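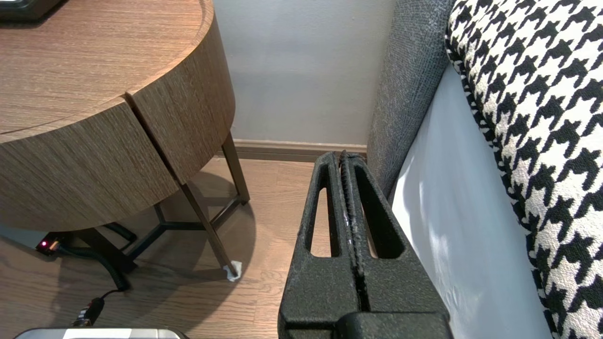 Figure 2. Wrist view from the Hestlow set.

3.2 Collecting demonstrations in furnished rooms

Most of the trouble we had in gathering examples came from the places between pieces of furniture, and we would like to spend a little time on them, since they shaped nearly every choice we made afterward. Our first plan, which we still think was a reasonable one, was to have each operator start with the gripper over an open patch of floor and work inward toward whatever needed to be picked up or moved. Rooms that people sleep in do not offer many open patches, and so we ended up collecting a good deal of our material in gaps like the one in Figure 2, where a black cable loops over and around the metal base of a round side table, with gray upholstery on the other side of the fingers. A cable lying this way is a wonderful teacher (and a trying one!), as it shares its dark color with the gripper and passes close to thin bars that a policy can easily mistake for more cable. We asked operators to take their time in such spots, to pause when they were unsure, and to leave the pauses in.

The full set holds 919 demonstrations gathered in 33 rooms, and we kept 900 of them for training after setting aside those in which the wrist view had dropped out partway through. Pin-yu Chow, who ran the collection from the first room to the last, wrote the instructions the operators carried with them, and she deserves a great deal of credit for how short they stayed. Operators were told what the goal was and were otherwise free to approach it from whichever side felt natural to them. We had worried that so much freedom would leave us with examples too different from one another to learn from, and in the Wornby rooms, which we visited first, that worry was partly borne out. By the time we reached Hestlow the operators had settled into habits of their own, and the paths they took under tables and along baseboards had grown a good bit smoother.

Each demonstration was stored with the wrist view, the finger opening, and a one-line note typed by the operator in Asix, our labeling tool. The notes were meant as simple bookkeeping, but we grew fond of them and came to lean on them when sorting the harder cases. We return to them in Section 4, where we compare a policy trained with the notes to one trained without.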